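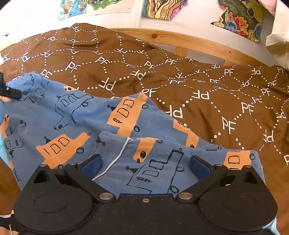

## How do you fold fleece zip-ups so they stay flat?

I fold the kids' laundry on the bed, and the blue one with the tugboats gets me every time! The zipper goes off on a diagonal and the whole thing puffs up again before I can reach the drawer. Is there a trick (a lazy one, please)?

*Hala Moussa*

### Answers

**Anong Somboon**

Oh, I feel this one. Zip it all the way up first, lay it zipper side down and smooth it from the neck to the bottom with your palms. Arms in, then fold in thirds. I had 12 of these to do when my twins were small, and I did them all on the dresser, as a soft duvet just lets everything slide around.

**Sotiris Galanis**

Roll it.

**Wichai Thaweesak**

Second the rolling, but start at the feet end if it has feet, so the air comes out at the neck.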